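**Codilell** @codilell
July 18, 2021

Thread on closet rods, and why the one in your rental sags.

2/ Sag grows fast with span. Double the distance between brackets and a rod under evenly spread clothes drops 16 times as far in the middle. Most people fix this by buying a thicker rod. Try moving a bracket first.

3/ Diameter matters too, along with wall thickness. Thin-wall chromed tube looks the same as the heavy stuff once it's up. Pick up both in the store and you'll feel it.

4/ I swapped the rod in a 67-inch closet in February. The old one was telescoping. Where the inner tube starts, the section gets smaller, and that's where mine had bent. One-piece tube, cut to length, cured it.

5/ Cut 2 mm short of the opening. Deburr inside and out. A tube cutter leaves a lip on the inside that will chew up a plastic end cup.

6/ End cups: the open-top Grilley ones let you lift the rod out. The closed Trindade ones don't, so thread them on before you screw anything to the wall. I forgot. Four extra screw holes.

7/ Fasteners: into a stud where you can. In drywall, a wood cleat across two studs, then the cup on the cleat. Plastic plugs alone will creep under winter coats.

8/ Polished tube shows every fingerprint and scratch. Wipe it down, and tape over the cut line before cutting.

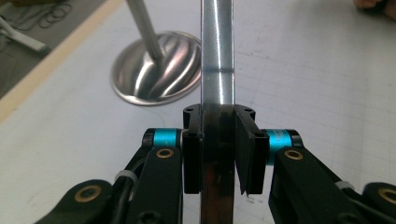 9/ Reply from Mustix: you skipped the center support, and anything over 4 feet should have one, full stop.

10/ Fair for shirts packed tight. Mine holds 12 hangers and a garment bag. With a center support, hangers can't slide past unless it's the hook type, open at the front. Buy that type.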